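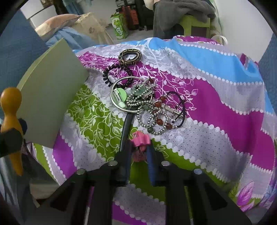

Workshop » Tips » Carriage doors and droplights

I've spent most of this winter on the doors of an old compartment coach at Allamton, and as people keep asking me how we free off a stuck droplight, I thought I'd put my notes in one place.

First, don't force it. If the window won't drop, take the inside door panel off and have a look before you pull on anything. Keep the screws in order – I push mine through a bit of card with the door sketched on it. Old brass screws chew up very easily, so clean the slots with a scriber first and use a driver that fills the slot. If one still won't shift, try tightening it a tiny fraction before undoing it.

Next, hoover out the bottom of the door. Ours had years of leaves and old tickets in there, and the drain holes were completely blocked. Poke them clear with a bit of stiff wire (a straightened coat hanger does nicely) and pour a cup of water through to check.

For the runners I use plain candle wax. Efa Griffiths swears by the Retow dry spray, and it does go on quicker, but I find it picks up dust by May and you're back where you started. Never oil or grease – it ruins the felt and then it ruins somebody's coat.

If you're fitting new felt, cut it 13 mm over length and trim it once the glue has gone off. I've cut it dead to size twice now and been short both times!

Varnish on the top rail is worth doing properly. I rub down with 80 grit only where it's really flaking, then go finer, and give it a full day between coats. Babita Kashyap does hers with the door flat on trestles, which saves no end of runs if you've got the room and someone to help you lift.

Last thing, try the window up and down a dozen times before the panel goes back on. I forgot on the second door and had to take the whole lot off again.

Recent tips
Polishing luggage rack brackets
Re-webbing a compartment seat
Getting old paint off door handles
Broreck filler or El-Sayed filler?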